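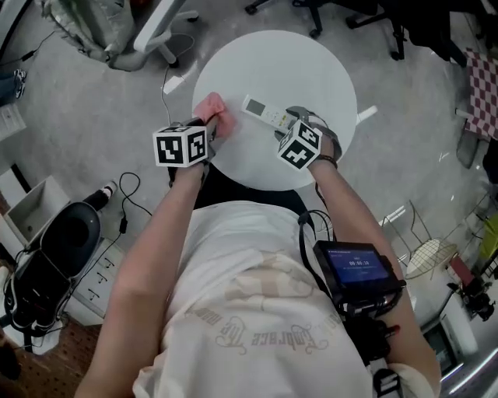
3.2 Shared surfaces in the home

Households differed in how often they cleaned the furniture that several people touch each day. Of the 133 households that returned the January diary, most wiped the main table after meals, but few cleaned the small objects left on it. Remote controls were the item most often skipped. A typical case is a round white table with a cloth on its top and a remote control gripped at it (Figure 4). In the diaries, lifting an object to clean under it was recorded far more often than cleaning the object itself.

Nkosi and Shezi coded 547 diary entries separately and settled differences by discussion. Entries that named no surface were dropped. Households with children under 5 reported more wiping overall, though the gap narrowed once meals eaten at home were taken into account.

Figure 4. Cloth and remote control at a round table.

Related articles
Hlongwane: Dish towel use in shared kitchens
Mahlangu and Mthembu: Keeping a cleaning diary, methods and dropout

Contact the authors | Copyright Tustari | Back to top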